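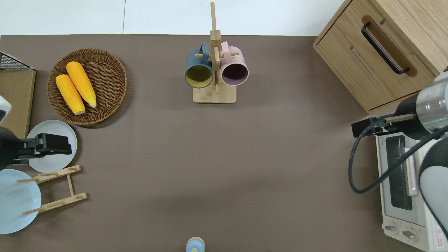
How often should you re-zero the grippers on a two-arm dish cell? Every morning before the first run, and again after anybody touches a cable.

I know, that sounds like a lot. Tymofii Kravets thinks it's overkill and says every 100 cycles is plenty. He's wrong. Cycles don't bump the table, people do.
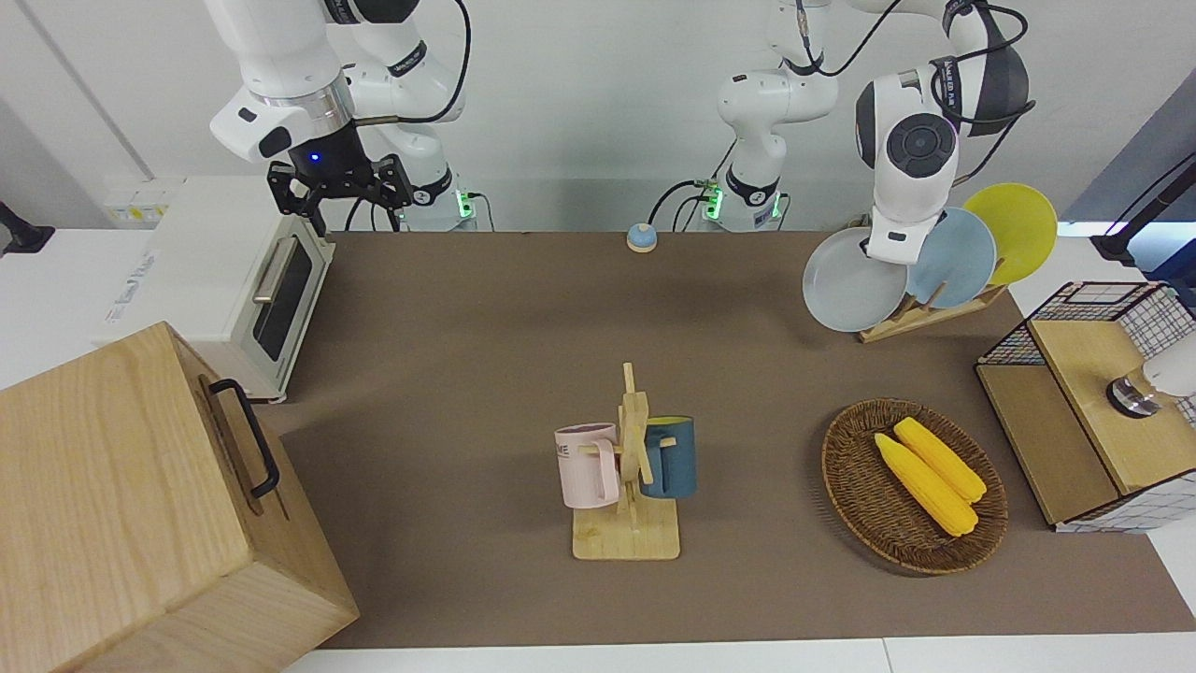 Start with the plates. Thin rim, tight slot, a little drift and you're chipping stuff. Corn forgives you, a plate wont. 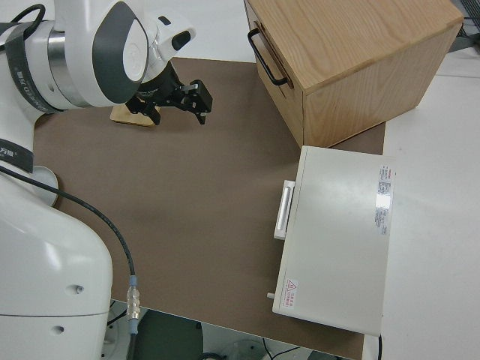 Cables next. Check the connector collars by hand, every one. At Vavell we lost a whole Friday to one loose collar – software got blamed till 5 pm. Nisreen Mahasneh found it with two fingers.

And write it down! Our log is at 309 entries, most of them boring. Good.

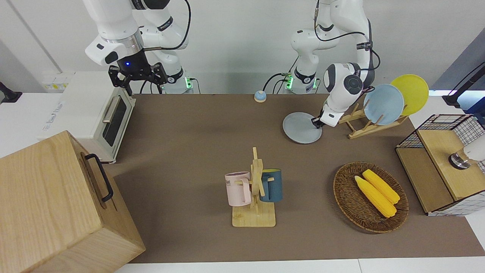
Then one slow plate into the rack, hand near the stop. If it scrapes, dont fix it in code – go back and re-zero teh arm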